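**Workshop tips: trying out gripper pads before you buy more**

Every supplier says its pads will hold anything. Grastevik says it, Amrani says it, and I have stopped believing either until I've had the things on my own bench. A few habits that save money:

- Test on objects you handle every week. The sample block in the box is chosen to flatter the pad.
- Do 80 lifts with each pair. Four good ones prove very little.
- Swap both pads together. One new and one worn will pull to the side, and you'll blame the arm.
- Wipe the table between runs. Grit ends up in a rough pad and stays there.

Hala Slaoui swears by textured pads for thin wire things. I'm less sure. They grip well enough, but so did a strip of old felt that cost me nothing. 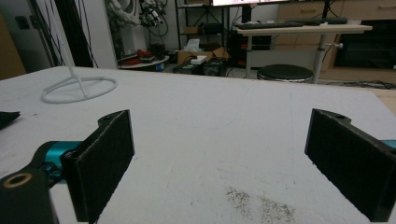 *Hand-held gripper with rough dark pads, white wire stand on the left of the table.*

Check the joint behind each finger before you write down a poor result. A little play there looks just like a slippery pad, and I wasted nearly 8 hours on that once.

Be wary of tables of figures too. Kulomport's sheet lists 1037 successful picks and doesn't say how many were tried. Mahmoud Ouazzani wrote to ask in October and is still waiting.

Keep the old pads in a labelled tin.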